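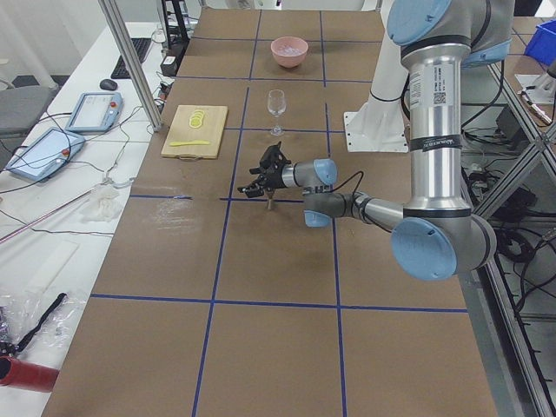 Stasmont Cutting Board, Small: Review

Posted Monday, November 25, 2019
By Beathag Guthrie

I bought this board in April to replace a bigger one that had split at one end. It cost $28 at Pringle, the kitchen store near my office, and it has been out on the counter most days since then. I use it for fruit, cheese, herbs and the occasional sandwich. Meat goes on a different board, so I can't tell you how it does with that.

Size and shape

It is a plain rectangle in light wood with rounded corners and a small cut-out handle along one edge. There is room for a stack of what look like lemon slices at one end and a knife laid across the other, and that is about the amount of work I would ask of it. A large onion is fine. A head of cabbage is not, and I go back to a bigger board for that.

The cut-out is small. I can get two fingers through it comfortably. My husband has larger hands and picks the board up by the sides. It does hang from an ordinary hook, which is how I store it.

Cutting on it

With the yellow plastic knife I keep for fruit and soft cheese, the board shows no marks at all. With a steel chef's knife it picks up fine lines within a week or so. They are shallow and you notice them mostly when the light comes in low. I sanded one side in August and it came up clean in ten minutes.

It has no juice groove. Four lemons in a row will put juice on the counter unless you stop and wipe. I make a pitcher of lemon water most weekends and I now put a folded dish towel along the front edge. If you cut a lot of citrus or tomatoes, look at the Flunier board instead. It has a groove on one side and costs a few dollars more, but it is heavier and the handle is only a shallow notch.

The board slides on a smooth counter. A damp paper towel underneath fixes this. On cardboard or a cloth it stays put.

Care

Stasmont says to wash it by hand and oil it once a month. I have oiled it maybe every other month with the store's own mineral oil. No warping so far. It did pick up a garlic smell in the summer, and salt and half a lemon took care of most of it.

It was shipped to the store with a paper sleeve glued to the back. The glue took longer to get off than it should have. Warm water did nothing and I ended up using cooking oil and a scraper.

Would I buy it again

Yes, for a second board. As the only board in a kitchen it is too small. The price is fair and it doubles as something to carry lemon and cheese out to the table on, next to the glasses.

Good: light, easy to sand, stores on a hook
Bad: no groove, slides, glued label, small handle

Rating: 4 out of 5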